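Can machines do the chores yet? Speaker notes, Jiahui Xie
Grerkness, 20 September 2024

Slot is 17 min plus questions. Don't run over like last time. Water. Clicker is the small black one NOT the Stelteck one.

OPENING
Hands up who has a dishwasher. Hands up who has a robot that loads it. Wait for the laugh, if no laugh carry on.
Point: we've had machines that do one bit of a chore for decades. The dishwasher washes. You still scrape, load, unload, and find the lid for the tub. The washing is the easy part and we sold everybody that first.
Same on a shop floor. Conveyor moves it, press stamps it, then a person does the fiddly bit at the end.
So question for tonight is the fiddly bit.

WHERE WE'VE GOT TO
Quick tour, don't linger.
- floors: yes, mostly. Socks still win.
- lawns: yes if it's a simple lawn
- folding: slow. A shirt yes, a fitted sheet no (I can't either)
- moving boxes: yes, been fine for years
- taking things apart and putting them back: depends what. This is my lot so spend the time here

THE REPAIR BENCH
Why PCs. Everyone in the room has either opened one or been scared to. Parts are standard-ish, the order of jobs is known, and it's still full of small horrible steps. Lever, latch, screw, cable. Cables are the worst!! A screw is where you left it. A cable isn't.

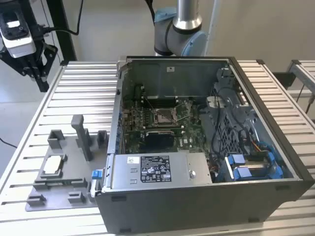 Tower on its side, panel off, CPU socket empty with the lever up. Grey printed fixture plate to the left.

Give them a few secs to look before talking.
Ask: which job in there would you hand over first? People always say the screws. I'd say the processor, see next bit.
Mention the fixture plate. People think it's cheating. A carpenter uses a jig, is that cheating? Giving every part a known place is most of the battle and it costs pennies in plastic. In a home you can't do that, your kitchen drawer has no jig. That's the real gap between shop floor and house, say this slowly, it's the main thing I want them to go home with.
The wires looping over the drive bracket: point at them, say no thank you, move on.

Dong will ask about vision. Short answer: seeing is pretty good now, touching isn't. Long answer at the bar.

HOLDING THINGS
Story about my mum and the eggs (2 min max, cut if behind)
Then: a person picks up a small part and doesn't think. Fingertips tell you it's slipping before you know it. A gripper squeezes where you told it to. Too soft, drops it. Too hard, goodbye processor, and the socket pins on a board like that are worse, you bend one and you're buying a board. 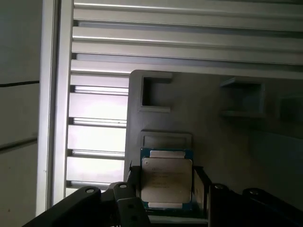

Processor held upright between two black fingers, grey tray with its square pockets behind.

Held by the sides, so the faces are clear. Good habit, it's how I teach it to people as well.
Picking up is half of it. Lining up with the socket, letting go without a nudge, lever down: thats where I'd want to see the numbers.
Say something on numbers generally. A demo that works once is a video. Ask any vendor how many goes, and who reset the table in between. Destel pilot in January, we logged 462 goes and I learned more from the failed ones than the good ones. Don't give the percentage, it was one bench and one model of part and somebody will tweet it.

SO, YET?
Shop floor, same part, fixed place, someone nearby: yes, for some steps, today.
Shop floor, mixed junk in a crate: not yet.
House: floors yes, the rest no. I'd still not let one near my mum's good plates.
If pushed for a date, dont give one. I gave one in my last talk and Stelteck still bring it up.

QUESTIONS (likely)
Jobs: be straight. Ends of lines first. Most benches I visit can't hire anyway but that isn't an answer for the person on the bench, so don't use it as one.
Cost: the arm is the cheap bit. Fixtures, set up, somebody who can fix it at 4 in the afternoon when it stops.
Can I get one for the ironing: no.

Thank Grerkness for the room, sign-up sheet by the door.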